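# The Counter

Hedvig Hovland had kept the flat in Pirkalham for her brother's sake, and when he no longer needed it she let it to Kurniawati Lau, who paid on time and never rang. For more than two years that was all they knew of each other. Then a letter came. Kurniawati was moving at the end of the month, and would Mrs Hovland like to come and look the place over before the keys went back?

She took the early bus. It was raining when she got off, and she stood under the awning of Govindasamy, the ironmonger's, until it eased. In her bag she had the old inventory, four typed sheets held with a pin, and a pencil.

Kurniawati opened the door with a tea towel over her shoulder. She was younger than Hedvig had supposed, with her sleeves pushed up and her hair tied back in a scarf.

"The bedroom's finished," she said. "The kitchen isn't. I've left the kitchen till last."

"Everyone does," said Hedvig.

They did the bedroom first, and the bathroom, and the cupboard in the hall where the meter was. Hedvig ticked things off. The curtain rail was there. The mirror was there, and somebody had mended the corner of its backing with brown tape, quite neatly. The inventory said one wardrobe, two doors, and there it stood with both of them.

"Did you have the heating looked at?" Hedvig asked.

"Zulkifli Ginting came in February. He said the boiler would see us all out."

"He said that to my brother."

In the kitchen the window was open and the rain could be heard in the yard. Kurniawati had washed up the last of her things but had not wrapped them. A stack of newspaper lay waiting on the chair, and beside it a box with LESTISUS printed on the side, which had once held tins.

Hedvig put the inventory down and looked at the counter. She had forgotten it. Her brother had chosen the marble himself, against everybody's advice. He was a careful man who bought the cheapest of everything, and then one spring he had spent 900 on a piece of stone and would not discuss it. He told her on the telephone that it looked like a storm at night. She had said it sounded very dark for a kitchen.
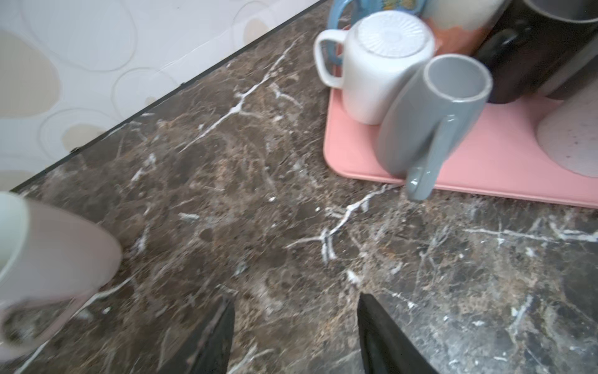 *The counter at Pirkalham, with the pink things still out.*

"I never put anything hot on it," said Kurniawati. "I was told not to, in the lease."

"That was him. He wrote that part."

Hedvig ran a finger along one of the pale veins until it split, and then along the thinner branch until that gave out as well. It was a good surface. She could see no mark on it that she would have held against anybody.

"And the wall?" she said.

Kurniawati folded the tea towel in half, and in half again. "I did write to you about the wall."

"I know you did. I said yes. I'd only forgotten what I'd said yes to."

The wall had been green when her brother had it. Now it was cream, with big round shapes lying over one another in beige and tan, like pebbles seen through water. Kurniawati had put it up with Irfan Mandagi from downstairs, and it had taken them a whole weekend and part of the night. They had run short of paste. Irfan had wanted to stop at the window and call it a feature.

"I can take it down," Kurniawati said. "If you'd prefer it green."

Hedvig considered this. She tried to remember the green and found that she had never liked it. Her brother hadn't either. He had bought 60 litres of it from a man who was closing his shop, and had painted everything he owned.

"Leave it," she said. "It goes with the stone."

She turned to the last sheet of the inventory. Under Kitchen it said drainer, metal, one.

"There was a metal drainer," she said.

"It rusted. I bought the mat instead." Kurniawati picked up the newspaper and put it down again. "You can have the mat, if there ought to be something. I've got another one coming from Wulan. She's giving me all her kitchen things. She's marrying a man with better ones."

Hedvig crossed out drainer and wrote mat, pink, one. Then she unpinned the sheets, moved the newspaper to the floor and sat down on the chair. Her feet were wet through.

"Is the kettle packed?" she asked.

"No," said Kurniawati. "That's always last."

She shut the window, filled the kettle and reached for two of the clean cups. The next bus was not for an hour, and there was the oven still to do.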